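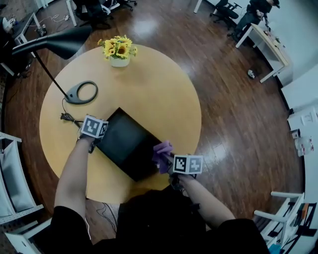

圆桌工位,擦拭平板,双手手背佩戴标记方块。

2022/6/23 试用记录(Virkis 手部示教套件)

先把今天的事情记下来,趁还没忘。上午 Hilde Hermans 又来问我这套东西到底买不买,我说再给我一点时间,她很客气,说不急,然后站在那里聊了快半个钟头,所以大家大概明白她还是有点急的。Hilde,如果你看到这一段,我没有抱怨的意思,你问的几个问题后来都派上了用场。

Virkis 是 Makholm 那边推荐的。四月份他们来演示的时候我不在,只看了说明书和报价单。套件里主要是一对印着黑白方形标记的白色方块、绑带、一台头戴相机,还有一份授权,软件装在我们自己的机器上跑。报价单上基础授权是每年 600 欧,标定服务另算。我们之前一直用 Tavares 的手套,那副手套数据是细,可是戴久了手心出汗,指尖又没有感觉,捏布、翻纸这类动作做出来总是怪怪的,像戴着烤箱手套在干活。这次想看看光靠手背上的方块,能不能把日常整理类的动作录得够用。

今天的任务选的是擦平板。东西很简单,圆桌上放一块黑色的平板,屏幕朝上,左手按住左上角,右手拿那块紫色的布擦屏幕。选它有两个考虑:一是两只手分工很清楚,一只固定,一只移动;二是黑屏反光,正好看看软件怕不怕。桌上的向日葵我没有挪走,台灯也留在原处,我们以后要教机器人做的就是这种有花有灯有电线的桌子,收拾得太干净反而没有参考价值。

上午先录了 11 段,都不长。戴法上有几点,写给下一个接手的同事:

方块要绑在手背正中,绑带别勒太紧。我第一次图稳当拉得很死,没多久手指就发麻,只好拆了重来。

袖子要撸上去。第一段录的时候袖口老是滑下来,蹭到绑带,方块跟着转了一点,后面的姿态整个偏掉,这一段作废,文件名我加了 bad,先不要删。

右手擦到靠自己这边的时候,手腕会不自觉往里翻,方块顶面就斜过去了,软件会短暂丢失。说明书建议“动作自然”,我觉得这句话写了等于没写。后来我试着把肘抬高一些,情况好很多,不过擦久了肩膀酸。

软件这边,平心而论比我想的好。导入之后自动对齐,轨迹画出来很顺,左手几乎一动不动的那一段也没有乱抖,这一点 Tavares 的手套做不到,它静止的时候也会慢慢漂。丢失的部分软件会自己补,短的补得不错,长的就有点一厢情愿了,直接拉一条直线过去,手从平板里面穿过去也不管。我把两段这样的结果截了图,准备发给他们的客服。客服回信倒是很快,昨天问标定板的问题,当天就收到答复,语气也好,还附了一份新的标定步骤。那份步骤我放在共享盘 Sonora 项目的文件夹里了,旧的那份请不要再用。

反光没有造成什么麻烦,我本来最担心这个。倒是布比较难办。套件只知道手在哪里,不知道布是什么样子,揉成一团和摊开来擦,在数据里看是一回事。如果 Sonora 后面真的要让夹爪去拿布,我们得另外标注,或者直接从头戴相机的画面里学,这部分工作量报价单里当然没有写。Hilde 问能不能请 Virkis 代做标注,我去问了,可以,按段收费,40 段起订。价格还没给,我催一下。

下午换了个人戴,想看看不同的手会不会有差别。重新标定用了 5 分钟,比手套快得多,以前换一个人戴 Tavares,光是把手指一根一根塞进去再做那套握拳张开的动作,就够去泡一壶茶了。换人之后轨迹的整体高度略有偏移,我怀疑是绑带的位置不一样,不一定是软件的问题,明天用同一个人拆了再戴一次对比。

还有一件小事,方块的边角有点硬,两只手靠近的时候会磕到一起。擦平板还好,叠衣服恐怕就要命了。问过他们有没有小一号的,说在做,没有给时间。

目前我的想法是先租不买。他们有按季度的试用方案,标定服务可以先不要,我们自己做得来。Hilde 倾向于直接签一年,理由是便宜,这个道理我懂,只是长段丢失的问题没有说法之前,我不太愿意把手套那边停掉。两套并行一阵子,麻烦一点,心里踏实。

待办:
把截图和那两段原始数据发给 Virkis 客服。
催标注报价。
同一人重复佩戴的对比。
叠毛巾试录,注意两手间距。
紫色的布请放回抽屉,我下次还想用同一块。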